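飼料用大麦の価格はどこで決まるのか
―プランベルク集荷所の買取価格と先物相場の関係についての調査報告―

農業経済演習 最終レポート
提出日 2023年8月4日

はじめに

このレポートは、飼料用大麦の買取価格が、国際的な先物相場の動きをどれくらいの早さで、またどれくらいの強さで受けとめているのかを、ひとつの集荷所の記録をもとに調べたものです。もともと私は穀物の相場というものにまったくなじみがなく、最初の授業で「ベーシス」という言葉が出てきたときには、低音楽器の奏者のことかと思ったくらいでした。それが演習を進めるうちに、毎朝相場表を開かないと落ち着かないようになり、家族からは株でも始めたのかと心配される始末です。そんな初心者の書いたものですので、至らないところはどうかご容赦ください。

テーマを決めたきっかけは、交換留学先でお世話になったコリーナ・ベルヒトルトさん(Corina Berchtold)の一言でした。ベルヒトルトさんは長くプランベルク(Pramberg)の集荷所で買取の仕事をされてきた方で、夕食の席で「先物が上がった日の電話は早い、下がった日の電話は遅い」とおっしゃったのです。農家からの問い合わせの電話のことです。そのときは笑って聞いていたのですが、帰りの電車でだんだん気になってきました。電話の早さに差があるのなら、買取価格の動き方にも差があるのではないか。上がるときと下がるときで、価格の伝わる早さは違うのではないか。これが本レポートの出発点になった問いです。

用語について

読んでくださる方のなかには畜産や園芸が専門の方もいらっしゃると思いますので、先に言葉を整理しておきます。

先物価格とは、将来の決まった時期に穀物を受け渡す約束の値段で、取引所で毎日つけられるものです。現物価格は、いま目の前にある穀物の値段です。そして現物価格から先物価格を引いた差をベーシスと呼びます。港から遠い産地では運賃のぶんだけ現物が安くなり、ベーシスはたいていマイナスになります。逆に、地元の需要が強くて供給が足りないときには、マイナスの幅が縮まったり、プラスに転じたりします。つまりベーシスを見ると、世界の事情と地元の事情をある程度切り分けることができるわけです。

ただし、飼料用大麦の場合は少しやっかいです。大麦の先物は取引量が少なく、現場では小麦やとうもろこしの先物を代わりの目安として使うことが多いのだそうです。プランベルクの集荷所でも小麦の相場を見て値段を決めているとのことでしたので、本レポートでも小麦の先物を基準にとりました。厳密には「大麦の現物と小麦の先物の差」ですから、教科書どおりのベーシスではありません。以下では区別のために「見なしベーシス」と書くことにします。

資料と方法

使ったのは、集荷所が毎営業日の朝に掲示している買取価格の記録、573日分です。価格はすべて一トンあたり、倉庫渡しの値段にそろえました。途中で記録用紙の様式が変わっていて、古いほうは水分の割引を引いたあとの値段、新しいほうは引く前の値段が書かれています。この違いに気づくまでにずいぶん時間を使ってしまい、最初に描いたグラフには立派な段差ができていました。何か大きな政策の変更があったに違いないと思いこみ、関係法令まで調べたのは、いまとなっては懐かしい思い出です。

先物の終値は、穀物情報サービスのフォヴォドゥス(Fovodus)の学生利用枠で取得しました。集荷所の価格は朝に決まりますので、前日の終値と組み合わせています。そのうえで、先物が上がった局面と下がった局面を分け、買取価格が何日遅れて動くかを、遅れの日数を10日まで順にずらしながら調べました。計算は表計算ソフトと統計の授業で習った回帰分析だけで、特別なものは使っていません。
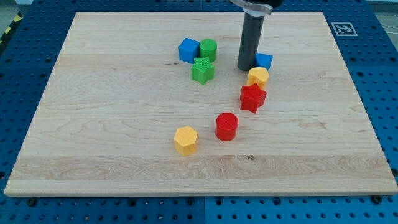

数字だけではわからないことも多いので、聞き取りも行いました。お話をうかがったのはベルヒトルトさんのほか、配合飼料会社ズッター(Sutter)で原料の買付を担当されているコンスエロ・ベルムデスさん(Consuelo Bermúdez)です。ベルムデスさんには二度もお時間をいただき、二度目などは、こちらの質問の順番がめちゃくちゃなのを見かねて、相場の一年の流れを最初から説明し直してくださいました。このときの説明がなければ、結果の章は半分も書けなかったと思います。

結果

まず全体としては、予想どおり、買取価格は先物の動きにしっかりついていっていました。先物が動くと、その方向の変化が数日のうちに買取価格にも表れます。ここまでは先行研究で読んでいたとおりで、自分の手で計算した数字が教科書と同じ方向を向いているというのは、思いのほかうれしいものでした。

次に、上げと下げの違いです。先物が下がったときには、買取価格への反映は2日後にほぼ終わっていました。一方、先物が上がったときには、同じくらい反映されるまでに6日かかっていました。下げは早く、上げは遅い。ガソリンの小売価格では上げが早く下げが遅いという研究がよく知られていますが、こちらは買う側がつける値段ですので、向きがちょうど逆になります。買う側に有利な変化が先に伝わるという意味では、同じ性質のものと言ってよさそうです。

それから、季節による違いも見られました。収穫の直後は倉庫がいっぱいになるため見なしベーシスのマイナス幅が大きく、先物が上がってもなかなか買取価格が動きません。ところが4月になると様子が変わり、上げの反映も早くなります。前年産の在庫が減り、新しい大麦はまだ畑にある時期で、飼料会社どうしの取り合いになるからだろう、というのがベルムデスさんの見立てでした。

考察

この結果を見て、私は最初、集荷所が農家に対して少しずるいことをしているのではないかと考えました。中間発表でもそのような書き方をしたのですが、あとでベルヒトルトさんにお見せしたところ、怒られはしなかったものの、たいへん丁寧な長いお返事をいただきました。お返事によると、上げ相場のときに値段をすぐ動かさないのは、翌日にまた下がる可能性を見ているからだそうです。一度上げた買取価格を翌日に下げると、その間に持ちこんだ農家とそうでない農家のあいだで不公平が出て、何年も言われ続けるのだとか。下げのほうは、高いまま買えばそのまま集荷所の損になるため、待つ余裕がありません。

なるほどと思う反面、それで全部が説明できるのかどうかは、まだ少し迷っています。もし慎重さだけが理由なら、春先にも同じように遅くなるはずだからです。実際には春には早く動いているのですから、近くに競争相手がいるかどうかも効いていると考えるほうが自然でしょう。プランベルクの近くには、川をはさんでデーダー(Deder)という別の集荷業者があり、春だけ大麦の買取に力を入れるそうです。デーダー側の価格記録があればこの点を確かめられたのですが、残念ながら今回は手に入りませんでした。

農家の側から見ると、収穫直後に先物が上がったというニュースを聞いても、あわてて売りに行くより、値段が追いつくのを数日待つほうがよい場合がありそうです。もっとも、これは保管場所がある農家に限った話です。乾燥や保管の費用、品質が落ちる危険まで入れて計算したわけではありませんので、助言として受け取っていただけるほどのものではありません。

今後の課題

反省点はたくさんあります。ひとつの集荷所だけの記録ですから、ほかの地域にあてはまるかどうかはわかりません。小麦の先物を代わりに使ったことの影響も、きちんと検討できていません。とうもろこしの先物でも同じ計算をしてみようと準備はしたのですが、限月の切り替えの処理でつまずき、締め切りに間に合いませんでした。また、為替の影響はまったく考えていません。この点は中間発表でも先生からご指摘をいただいていたところで、宿題のまま残してしまいました。

後期の演習では、まずとうもろこしでの計算を終わらせ、そのあとで為替を入れたモデルに進むつもりです。デーダーへの資料のお願いも、ベルヒトルトさんが口添えしてくださるとのことですので、もう一度手紙を書いてみます。

謝辞

プランベルク集荷所のみなさまには、古い記録用紙を倉庫の奥から出していただきました。ベルヒトルトさん、ベルムデスさんには、何度お礼を申し上げても足りません。分析の相談に乗ってくれた演習の仲間と、下書きを三回も読んでくださった先生に、心より感謝いたします。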